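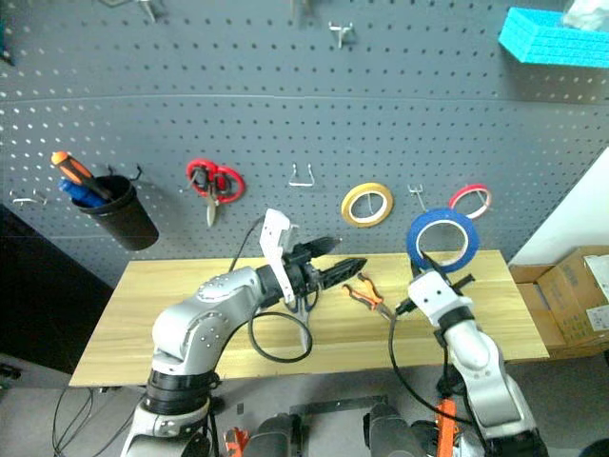 Trillach, October

Speaker notes: "A place for the tape"
Talk for the small workshops evening, by Hélder Bettencourt

Start slowly. People are still finding chairs. Say good evening, and thank Lizelle Masilela for the invitation.

First point. I want to speak about tape, and I know it is a small subject. In our packing room at Clundeo we send out 914 parcels in a normal month, and every one of them needs tape at least two times. When I began there, the rolls lived in a drawer. The drawer was deep, and the roll you wanted was always under the others. Two or three people stood and waited while one person searched.

Point to the picture. Grey pegboard behind the table, the rolls hanging on it with the open side to you. The yellow one is on a metal hook, and you see the hook through the middle of the roll. The blue one is large. You know from the far side of the room which colour you will take.

Tell the story of the first board. I bought it from Fourie and I fixed it too high, so Lizelle could not reach the upper row without a step. We took it down after one week. Now I say: put the rolls where your hand arrives when the elbow is a little bent. Ask the shortest person in the team to choose the height, then drill.

Pause here. Somebody will ask about price. The board and the hooks together were 749 in our money, the screws were extra. I do not remember the price of the screws.

Second point, hooks. A short hook is easy to use but the roll jumps off when you pull in a hurry. A long hook holds two rolls, and then the back one is forgotten and the glue gets old. We use one hook for one roll. Spare rolls stay in the Catix box under the table – never on the board.

Third point, the table. We keep the part under the rolls free, so a person can lift a roll down with one hand and not knock over a cup. This rule is broken every day, also by me.

Colours. Blue for parcels that go abroad, yellow for goods that must be checked again. Please don't copy our colours, choose your own, but write them on a card beside the board. New people forget them in the first days and are shy to ask.

If there is time: the mistake with the order of 3000 labels that did not stick to the blue tape. If not, go directly to questions.

Leave the picture on the screen during questions. Paper with the hook sizes is by the door, 100 copies.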